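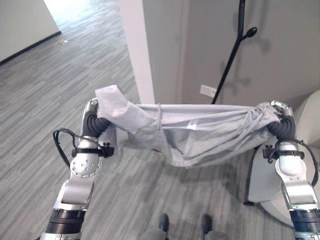 Two arms hold a piece of gray cloth between their grippers.

News Features Practice Events Subscribe
Features > Automation > Working Rules

The rulebook at Thambiah started as one sheet of paper. Yolandi Sithole wrote it in August, after the Cilham office began cloth handling trials on two-arm machines. It now runs to 10 pages, and the Jokstead office uses the same text.

Most of it covers how a session is run. The operator checks both wrist clamps and both cables before power goes on. Cable loops must stay clear of chairs and stands. Shoes are closed, and laces are tied. If a cloth twists tight in one gripper, the operator opens that gripper first and does not pull.

Parveen Howlader keeps the session log, which holds 3,139 entries. Each one names the operator, the cloth and any stop. "People used to write 'went fine,'" she says. "I can't do anything with that."

After nearly 100 sessions an arm comes out of use for a joint check. Two people sign for it.

Sithole wants one more rule, a limit of 3 hours per operator per day. Cilham has agreed to it. Jokstead is still working out its shifts and has asked for more time.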